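A Morning in the Sitting Room: Inside the Drillau Open Day

The guest suite on the ground floor of the Hotel Flerolden has been let to ordinary travelers for most of its life. In May it was given over to Drillau, the service robotics company, which invited hoteliers and suppliers to watch a machine attempt the least admired job in the building: clearing up after guests.

The suite was left as guests know it. Drillau maintains that a robot trained only in a bare laboratory will struggle with patterned fabric, polished wood and long drapes, and it asked the hotel to change nothing. Visitors were admitted in small groups, 40 in all, and each group stayed for a full demonstration.
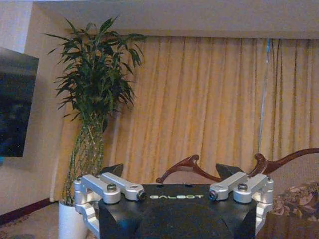
The view from the wrist: a Galbot gripper, fingers open, before the curtain and carved furniture of the suite.

The task is simple to state. The robot must find what has been left behind, decide whether it is trash, pick it up and put it in a bin. Drillau set a schedule of 51 attempts across the open day, with the items moved between runs. Its partner Stonitex, which supplies the planning software, ran a commentary from the corridor and explained each pause as it came.

There were pauses. A glossy tabletop returns light in ways that can mislead a camera, and clear plastic is harder still. Soft paper brings its own trouble — it has no fixed shape, and a grip planned for one fold may close on another. Engineers spoke openly about these limits and answered questions between runs. 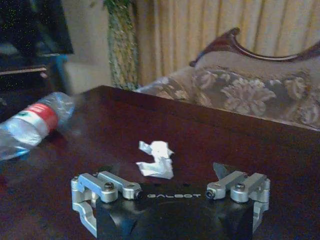

Bezerra, who had come with doubts, remarked afterward that speed mattered less than judgment, and that a hotel could forgive a slow machine but never one that threw away a guest's notes. Drillau replied that doubtful items are to be left in place and reported to the housekeeping desk.

The company plans a longer trial covering 156 rooms, to run for nine weeks. Staff will continue to clean every room during that period, and the robot's work will be checked against theirs at the end of each shift.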